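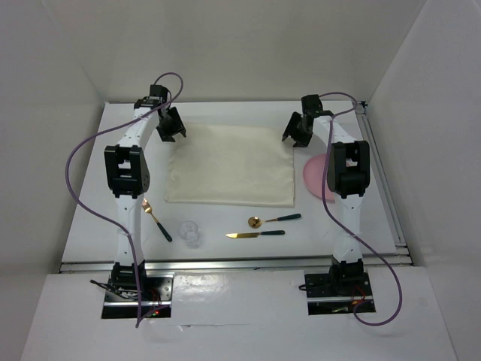
Cream-beige cloth laid flat on a white tabletop.

Pleltent Flat Cloth, Natural
Item 1043

The Pleltent Flat Cloth is a plain-woven cotton cloth supplied for institutional kitchens, residential care homes and school dining rooms. It is sold unbleached and undyed, and is intended for covering trays, lining bread baskets and drying glassware.

Fabric and finish
The cloth is woven from ring-spun cotton and hemmed on all four sides with a double-turned edge. No optical brighteners or starch are used in finishing. Small variations in shade between production lots are normal and are not considered a defect. Customers who require a single shade throughout a building should place their full order at one time and note this on the order form.

Washing and care
Wash before first use. The cloth may be laundered with other light-colored cotton items and tumble dried at a medium setting. Some shrinkage will occur in the first two washes, mainly along the length. Chlorine bleach will weaken the hem thread and is not recommended. Cloths that are to be pressed should be removed from the dryer while slightly damp. A flatwork ironer may be used.

Packing and ordering
Cloths are packed flat, 14 to a bundle, with a paper band. Bundles are not divided. Orders received through the Grillbridge warehouse are shipped on the next working day, subject to stock. Contract customers may arrange standing deliveries, which are reviewed each April.

Related items
Item 689, Pleltent Glass Cloth, lint-free
Item 899, Pleltent Tray Liner, heavy weight
Emitz Hem Tape, white or natural

Returns
Unwashed cloths in their original band may be returned within 30 days of delivery. Washed or marked cloths cannot be accepted. A copy of the packing slip must be enclosed with each return.

Inquiries
Questions about bulk orders and fabric samples should be addressed to Violeta Jara, Contract Textiles, Pereyra Supply.

Page last revised 2 August 2019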